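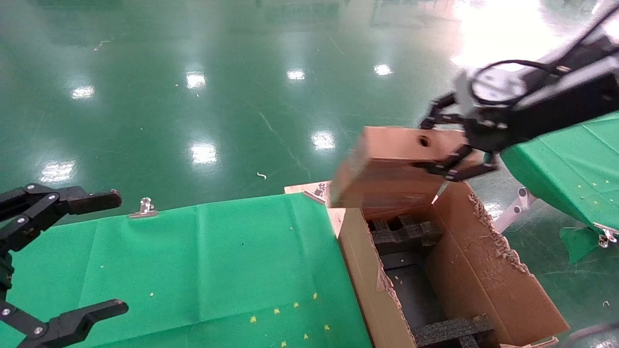 Small box over the big one, with the black foam dividers and their square cells.

Welcome to our packing page, which I have been promising to put up for longer than I care to admit. Everything we send from Jarnthorpe to the shop in Piltton goes out in cardboard, and people who have only ever seen our parcels from the outside keep asking how it all fits. We have almost 300 boxes to get through before November, so there is no shortage of packing to keep us busy. The green cloths are Danica Radulović's doing – she likes a bright color under the work, and she clips them down with binder clips so they stay put. She would also like it known that the fold creases will be ironed out one of these days.

We keep cartons in service for as long as they will hold their shape. A frayed flap doesn't bother us much, and a good strip of tape covers a multitude of sins. Stan, who drives the load over, only asks that the bottoms are sound, and I think that's fair of him.
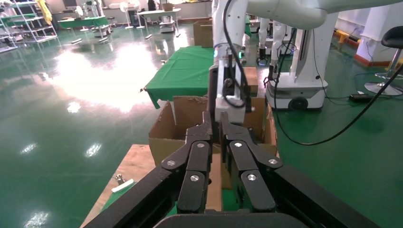

Flaps out and up, with the green table just behind.

I'm fond of a plain wooden board under a carton, and I'd suggest one to anybody packing at home, even on the kitchen table. It gives you a flat place to work and it slides along nicely when you want to turn things around. Mine came from the old Burnia store and has been with me through two moves, and I expect it will see a third.

Foam is the other thing I could go on about all day (and have, according to my family!). We save every piece that comes in, gray or black, thick or thin, and sort it by shape on the shelf by the door.

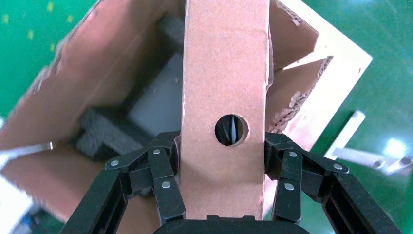
When a piece is a little too tall I trim it with the bread knife, a bit at a time, and try it again until it sits snug without being squashed. It's slow going, but I put the radio on and the afternoon goes by pleasantly enough. If you have foam dividers sitting in a closet somewhere, please do drop them off before 10th September – we'll find a use for every last one.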